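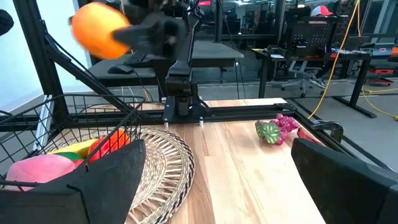 Section 4. Setting Up the Rullow Practice Drone Box

Welcome to the part of the guide where the Rullow starts making some noise. If you have worked through Section 3, your box is charged and the volume wheel is turned all the way down. Please leave it down for now, as the first note can be a bit of a surprise in a small room.

4.1 Connecting the foot pedal

1. Switch the Rullow off with the slider on the back panel.
2. Find the small white Molex plug at the end of the pedal cable. It goes into the socket marked PEDAL, and it only fits one way around, so turn it over if you feel any resistance.
3. Push until you feel a soft click, then give the cable a very gentle tug to be sure it is seated.
4. Switch the box back on. The green lamp will blink 2 times and then stay lit.

CAUTION: Never plug in or unplug the pedal while the box is switched on. You may hear a loud pop through the speaker, and that is hard on your ears as well as on the speaker cone.

4.2 Choosing your home note

1. Press and hold HOME until the display shows a letter.
2. Turn the large knob to move up or down by half steps. Singers often like to start near the bottom of their comfortable range, while fiddle and flute players usually go straight to the open string or note they tune from.
3. Press HOME once more to save it.
4. Now bring the volume wheel up slowly until you can hear the drone and still hear yourself clearly on top of it.

Note: If the pitch seems to drift in the first few minutes, let the box warm up for 30 minutes and try again. Boxes that have spent the night in a cold car are especially prone to this – we hear about it every February.

4.3 Adding the pulse

The pulse is a soft tick that sits under the drone. It starts out at 60 beats per minute, a nice unhurried speed for long tones and slow scales.

1. Tap the pedal once to start the pulse.
2. Turn the small knob to change the speed.
3. Press ACCENT to pick how many beats go by before the stronger tick. You can choose any number up to 11, so there is plenty of room for the odd meters too.
4. Tap the pedal again to stop. The drone carries on by itself until you hold the pedal down.

4.4 Saving a setup

Once you have a note, a speed and an accent you like, hold SAVE and press any numbered button. The display will show the word KEPT. Saving over an old setup erases it for good, so you may want to jot your favorites down on the card inside the back cover.

Owners of the older Pavholm pedal will need the adapter cable described in Section 7.

Section last revised October 10, 2023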